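The planner wanted to go through the wall again. I'd been at Mulder since five and my tea had a skin on it, and there on the screen was this gorgeous, smooth, completely insane path that took the right arm straight out of the lab and into Gollorley's parking lot.

"It thinks the wall's optional," I told Pankaj.

"Did you load the new collision file?"

I had loaded the new collision file! I'd loaded it twice. (Okay, once, but I'd looked at it twice.)

Pankaj rolled his chair over and scrolled through my log, all 3,000 lines of it, humming. He hums when he's found something and wants you to suffer a little. Then he put his finger on a line near the top, where the wall was listed in millimeters and everything else in the world was in meters. So the planner had a wall all right, it was just parked way off somewhere past Plernport, not bothering anyone.

I fixed it and dropped the speed to 50 percent, and then to 5, which made Pankaj sigh. I hit go and kept my palm on the stop button.

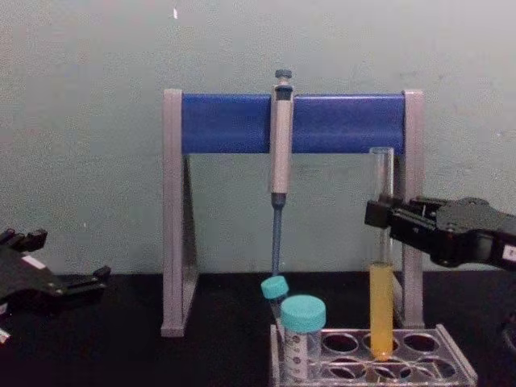 *Right gripper on the tall tube, left one still waiting for its turn.*

"Force?" said Pankaj.

"Flat. Look at that, it's flat!"

I'd written the grip controller back in January, mostly at night, mostly on crackers, and I had this dumb lump in my throat over a line on a graph. The left arm's turn was next in the queue. All I had to do was press enter.

My phone buzzed. It was Meenakshi, up at the Nisitcombe site, where they run the same code as us on the same arms.

*quick q,* she'd written. *did you guys change anything about the wall?*

I looked at Pankaj. Pankaj looked at the branch I'd just pushed to, and he quit humming.

"Call her," he said, and I was already dialing.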